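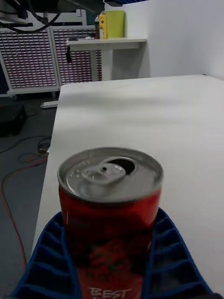
Wrist camera view, soft fingers closed on a drinks can

Posted 1st September by Lanying Fang

Two-arm drinks table, gripper questions

I've been putting this together at the Uvstead shared workshop since January. There are two arms, one at each side of the white table, both with blue soft fingers and a small camera at the wrist. The plan is that one arm lifts a can and holds it over a cup while the other keeps out of the way, and later on steadies the cup.

Spend so far is 3,230, nearly all of it on the arms. The fingers were the cheap part. I have the grip force set to 700 in the Kendlow controller, which is just its own scale and doesn't mean grams or anything useful. A full can stays put at that setting. My worry is what happens as it empties, when the walls have less behind them. Has anyone changed the force part way through a pour?

uvstead_awuor
Awuor Nyamweya here, I use the same workshop. I'd grip lower. You've got the fingers on the bottom half already but there's room to go down further, and the base of a can is much stiffer than the middle.

ribbed_and_ready
Disagree with that. Grip low and the top swings about when you tilt. Hold it round the middle and turn the force down once it's open. Soft fingers spread the load well enough that you won't crush it at a sensible setting.

Lanying Fang
I've tried both. The second arm takes it round the middle. Cups are plastic tumblers, teal and pink, standing close together.

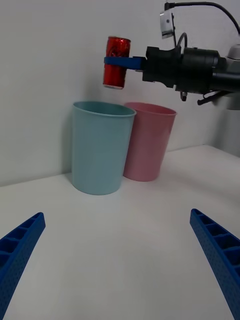 Cup spacing and can height

uvstead_awuor
I'd move the cups apart before anything else. With the pink one just behind the teal one you'll have trouble telling the rims apart from that angle, and a small error puts the drink between them.

Lanying Fang
Fair point. I wanted them close so the arm didn't have to travel. I can tape marks on the table and try a wider gap.

ribbed_and_ready
Leave them close. If your calibration can't tell two cups apart, spreading them out only hides the fault. Redo the wrist camera calibration – the Eria routine is slow but it does work – and then see how far off you are.

omerovic_fan
Been using an Omerović bracket for my camera and it shifts slightly each time I knock it. Check yours is tight before you calibrate anything.

uvstead_awuor
Still think a wider gap is the quick fix. You can always bring them back in.

Lanying Fang
Bracket was half a turn loose. I've tightened it and will run the calibration tonight with the cups left as they are, then again with them moved apart. I've also dropped the force a bit for open cans. New bracket screws and a spare set of fingers bring the total to 3,305.

ribbed_and_ready
Post both sets of results please, including the bad ones.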